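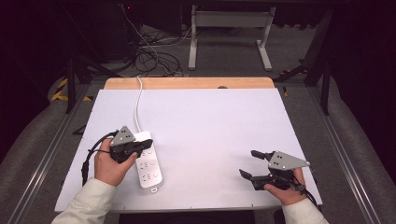
LONDOÑO BUILDING
ROOMS AND FURNISHINGS MEETING
Minutes of the October meeting

Present: Hortensia Mosquera (Chair), Orlando Marulanda (Facilities), Zoila Usuga (Purchasing), Katherine Grajales (Room Scheduling; recording)
Apologies: Orlando Sotelo (Electrical Safety), who submitted written comments

The meeting was called to order at 9:35 a.m. in the second floor conference room.

1. Minutes of the previous meeting

The minutes of the September meeting were approved with one correction. Under item 6, "replacement shades, east side" should read "replacement shades, west side." Ms. Grajales will reissue the page.

2. Matters arising

2.1 Door closer, carpeted workroom. Mr. Marulanda reported that the closer was adjusted and that the door now latches without being pulled. Item closed.

2.2 Key cabinet. Two keys remain unsigned for from the summer. Ms. Grajales has written to the last recorded holders and will report at the next meeting.

2.3 Carpet cleaning. Wadent completed the gray carpet in the workroom and the adjoining corridor. The invoice was received in the amount of $1,775, as quoted. Ms. Mosquera asked that future cleanings be booked outside the scheduled hours of the room, as one afternoon group had to be moved with less than a day's notice. Ms. Usuga will add this condition to the next purchase order.

3. Work tables

3.1 Mr. Marulanda presented the review of table surfaces in the workroom. The table now in use has a white top laid over a light wooden board. Users prefer the white surface to bare wood, and small parts are easier to find on it. The wooden edge remains exposed on the far side, and Mr. Marulanda recommended leaving it so, given that an edge strip would have to be removed each time the top is lifted.

3.2 Ms. Usuga reported on the two options for additional tables. Evholm has quoted $3,647 for tables with a fixed white top, delivered and assembled. The second option is to buy boards and tops separately and assemble them in the building, at a materials cost of $2,694. Neither price includes chairs.

3.3 Discussion followed. Ms. Grajales noted that the room is fully booked on most mornings and that assembly in the building would take it out of service for longer. Mr. Marulanda replied that the work could be done in the loading area and the tables carried up when finished. Ms. Mosquera asked whether the Evholm price could be held until the end of the quarter. Ms. Usuga did not have this in writing and will obtain it.

3.4 It was moved by Ms. Mosquera and seconded by Mr. Marulanda that the decision be deferred to the next meeting pending written confirmation from Evholm. Carried without objection.

4. Power at the work tables

4.1 Ms. Mosquera read the written comments submitted by Mr. Sotelo. His principal concern is the placement of power strips on table surfaces. The white strip with three outlets is used lying on the tabletop, with its thin white cable running across the table and off the far edge. Mr. Sotelo has no objection to a strip on the table while it is attended. He asks that it be switched off at the wall and put away at the end of each booking, and that no strip be plugged into another.

4.2 Mr. Sotelo further observed that a white cable on a white table is easily overlooked. He suggested either a darker cable or a strip of colored tape along its length. Ms. Grajales considered that tape would be picked off within a week and would leave residue on the surface. Mr. Marulanda favored routing the cable along one side of the table so that the working area stays clear.

4.3 Ms. Usuga has requested a catalog from Skirkeveo for under-table cable trays. Mr. Marulanda asked that any tray chosen be fixed with clamps, as he does not wish the wooden boards to be drilled.

4.4 Agreed as follows:
(a) Power strips may remain in use on the tables during a booking.
(b) Strips are to be returned to the lower shelf of the supply cabinet at the end of each booking.
(c) Cables are to be brought to one side of the table wherever the length allows.
(d) Mr. Sotelo is invited to inspect all strips held in the supply cabinet and to withdraw any that he finds unsuitable.

4.5 The wording of a notice was considered. Ms. Mosquera preferred a short text on the inside of the cabinet door to a further sign on the wall. The following was adopted: "Please unplug the strip, coil its cable, and return both to this shelf. Report damage to Facilities."

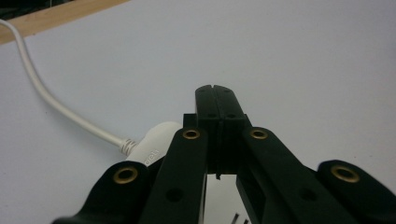

5. Room scheduling

5.1 Ms. Grajales reported that requests for the workroom continue to exceed the hours available between 9:00 a.m. and noon. Late afternoon bookings are still light. She proposed a fifteen-minute gap between bookings to allow tables to be cleared and wiped. Approved, to take effect with the next posted schedule.

5.2 A request to leave materials on the tables overnight was declined. Groups with bookings on consecutive days may apply to Ms. Grajales for a cabinet shelf.

5.3 Mr. Marulanda reminded members that stands and tables are to be lifted and not dragged across the carpet. He will place the hand truck in the corridor closet, where it can be reached without a key.

6. Other business

6.1 Ms. Usuga asked that requests for wipes and surface cleaner reach her by the middle of the month. The cleaner supplied last spring left streaks on the white tops and will not be reordered.

6.2 Ms. Mosquera noted that the inventory of the supply cabinet is out of date. Mr. Marulanda and Ms. Grajales will revise it together once Mr. Sotelo has finished his inspection.

7. Action items

Ms. Usuga: written confirmation of the Evholm price; Skirkeveo catalog; condition on Wadent purchase orders.
Mr. Sotelo: inspection of power strips.
Mr. Marulanda: hand truck; notice for cabinet door; inventory.
Ms. Grajales: corrected September page; unsigned keys; revised schedule; inventory.

8. Adjournment

The meeting was adjourned at 10:50 a.m. The next meeting will be held in November, in the same room, at a time to be announced.

Respectfully submitted,
Katherine Grajales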